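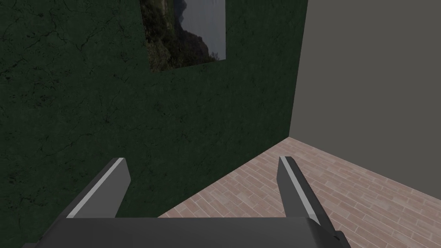
Normand Sutherland asked under our last post whether an operator working by remote control in a simulated room teaches the robot anything that a hand-guided session on the real arm would not. The Prustby teaching group is grateful for the question and replies in the posts below.

1/ The two methods record different things. In hand guiding, the instructor holds the arm and moves it through the task. In remote control, the operator sees roughly what the gripper sees and must decide from that view alone.

2/ The second condition is closer to the one the robot will face. An instructor standing beside the arm can glance behind an object. The robot cannot, and a demonstration that depends on such a glance is difficult to learn from.

3/ Our simulated set, Tomoana, holds 3,193 demonstrations. Of these, 214 were set aside in April after review. In most of them the operator had paused for long periods with the fingers open, and the trained model copied the pauses.

4/ Operators are now asked to plan the motion before recording begins. Hesitation of a second or two is kept. Corrections are also kept, provided the operator completes the task.

5/ Wall and floor finishes are varied between rooms. A model trained against one plain background tends to treat that background as part of the task.

6/ Hand guiding remains our preference for work involving firm contact, such as seating a plug or closing a stiff latch. The Grunis controller gives its operator no sense of force, and we have not found a satisfactory substitute.

7/ New operators complete nine practice sessions before their recordings are accepted. Those who have already guided an arm by hand complete five.

8/ Written guidance for operators is being revised with our colleagues at Bredwood. Questions on the review rules may be left under this post.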